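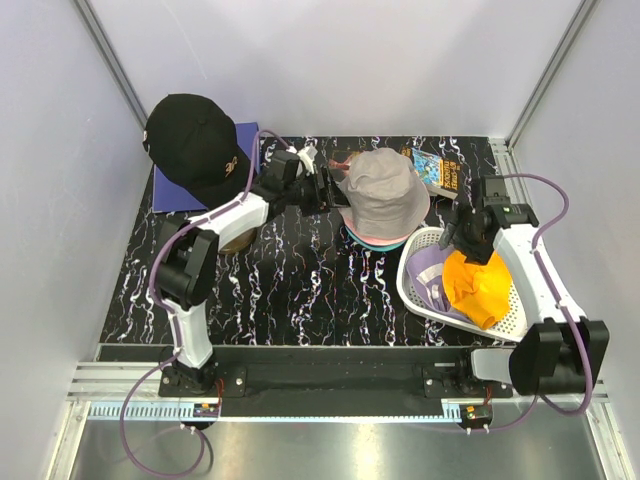 Before you move your old Android phone to a new one, it is good to make a full copy of your photos and messages on a computer. I did this last October when I changed my phone, and I write the steps here because the guides I found were for older versions. First, clean your gallery a little. I had 1143 photos, and many of them were almost the same. A picture like this one, with a black cap with a gold logo and a gray bucket hat on a black table, is easy to find later if you put it in an album with a clear name, for example "Hats". If you leave everything in the camera folder, you will search for a long time.

What you need

A computer with enough free space, the USB cable of the phone, and the phone charged to more than half. My copy needed 19 GB. I use the free program Klinhom on the computer, but the normal file manager is also fine for the photos.

Step 1. Connect the phone

Plug in the cable and unlock the screen. Pull down the notifications and tap the one that speaks about USB. Choose "File transfer". On some phones the text is a little different. If the computer shows no phone, try another cable, as many cheap cables can only charge.

Step 2. Copy the photos

Open the phone on the computer and go to the folder DCIM. Copy the whole folder to a new place on your disk. Please do not move it, only copy. If the connection stops in the middle, with a copy you lose nothing. I copy not more than 300 files at one time, and for me this is more stable.
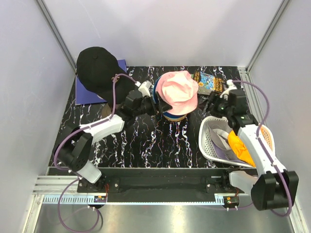
Can I use the phone during the copy?

It is better to leave it alone until the copy is finished. A call usually does no harm, but if you change the USB setting or pull the cable, you must start that group of files again.

Step 3. Save the messages

Text messages are not in a normal folder, so you need an app. I used Ivuletti. Open it, give the permission for SMS, and choose "Export to file". The result is one file in the Download folder. Copy this file to the computer too. Mine had 689 messages, and the app shows the number at the end, so you can compare it with the number on the new phone.

Step 4. Check before you erase

Open a few photos from different months on the computer. Look at one video to the end. Compare the size of the folder on both sides. Only after this, go to Settings, System, Reset options, and erase the old phone. Remove your Google account first, or the next owner will be asked for your password.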